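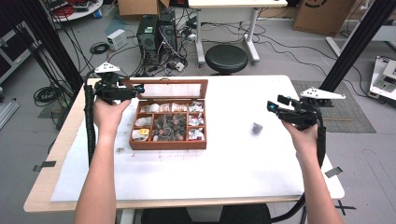
*Photo: Huiling Kong*

**To:** parirum-users
**From:** Shiyu Bai
**Subject:** Re: [parirum-users] End of the 32-bit builds, and what to do with older machines

Replies inline. I trimmed the part about the mirror, which was fixed on Sunday.

> Hi all,
>
> I look after the desktops at a small furniture shop called Drumivwood. We have 14 machines on Parirum and most of them are fine. The two in the back office are old 32-bit boxes that run the label printing and nothing else. I read in the release notes that 32-bit builds stop after August. Does that mean they stop working, or only that they stop getting updates?

Only that they stop getting updates. Nothing in the system checks the date and shuts itself off. After August the 32-bit package archive will be frozen. You will still be able to install from it, so a reinstall will work, but nothing in it will change again, and that includes security fixes.

The update tool will keep running on those two machines and will report that everything is current. I think that message is misleading and I have filed a bug about it. The plan is to ship one last version of the tool to 32-bit users that says the archive is closed. Please make sure you take that update when it comes, even if you normally skip them.

> The label software is from Guo and it came as a 32-bit program. If I move to the 64-bit build, will it still run? The person who set it up is gone and I don't have the installer anymore.

Probably, but test it first. The 64-bit build can run 32-bit programs if you install the compatibility libraries. They are not installed by default. Look for the package group called compat32 in the package manager. It pulls in more than you would expect, so check that you have enough disk space.

What may not carry over is the printer driver. If the Guo software talks to the printer through the normal print queue, you're fine. If it came with its own driver, that driver has to match the system, and a 32-bit driver will not load in a 64-bit kernel. You can tell by opening the print settings on one of the old machines. If the label printer is listed there and prints a test page with the stock driver, it is using the queue. If it isn't listed at all, the program is going around it.

As for the missing installer, copy the whole program folder and the hidden settings folder in the user's home directory. Huiling did this with an older release of the same software and it started up on the new machine. It did ask for the license key again, so write that down before you wipe anything. It's under Help, then Registration.

> Can the hardware even run 64-bit? One is older than the other. Neither has a sticker I can read.

Open a terminal and run:

 lscpu | grep op-mode

If the line says "32-bit, 64-bit" the processor can do it. If it only says "32-bit" then it can't, and no setting will change that. A lot of people on this list found that their "32-bit machines" were 64-bit machines with a 32-bit system put on them years ago.

Check the memory too. The 64-bit build will start with 2 GB but it is slow once a browser is open. For a machine that only prints labels that may be good enough. I would turn off the desktop search indexer either way.

> If one of them can't be upgraded, is it safe to leave it running?

I would take it off the network. If it has to receive files from the other computers, you could use a USB stick, or put it on its own segment with only the one shared folder open. I would not leave it on the same network as the machine that takes card payments.

The other choice is Uvari, which still builds for 32-bit and has said it will continue for about 3 more years. It uses the same package format as we do, but don't point a Parirum install at the Uvari archive. Two people have tried this and both ended up with a system that would not boot. Do a clean install.

> Last thing, is there an upgrade path from 32 to 64 or do I have to reinstall?

You have to reinstall. There is a wiki page that describes an in-place conversion. It is out of date and I have asked for it to be marked that way. Back up the home directories, install fresh, and copy them back. User settings are the same on both builds, so the desktops should look the way they did before.

If you run the lscpu command on both machines and post the output, I can tell you more. Please also include the version of the label software. Huiling still has her notes from the move and can compare.

Shiyu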